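Givetik pedal set: three months in

I bought the Givetik load cell pedals in February, mostly because half the grid in my sim league would not shut up about them. The box claims "race-proven braking feel." Proven in which race, it doesn't say.

Price was $233 shipped, which is cheap for a load cell set. The brake is the reason to buy them, and I'll admit it's decent once you swap the soft elastomer for the hard one. At Brimstead I was braking later into the hairpin by my second evening. My lap times dropped by almost nothing, though, and I suspect a week of practice on my old pedals would have done the same.

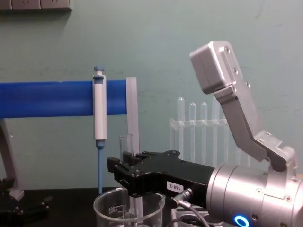
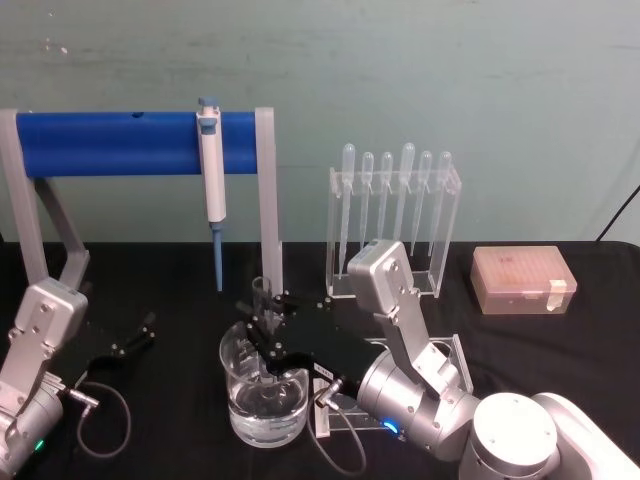 The throttle is where I lose patience. It has a dead zone in the first bit of travel that the software is supposed to calibrate out. I ran the calibration 9 times. It came back after every restart. Support told me to update the firmware, and then told me to update it again.

Sandrine Collet runs the same set in our endurance team and swears hers is fine, but she bolted it to a steel rig. On my wheel stand the base plate flexes under hard braking, and by hour two at Latthorpe I was chasing the thing across the floor.

The clutch works. I drive GT cars, so I've used it maybe eight times.

If you have a solid rig and can catch them on sale, fine. At full price I'd look for a used set from one of the bigger makers.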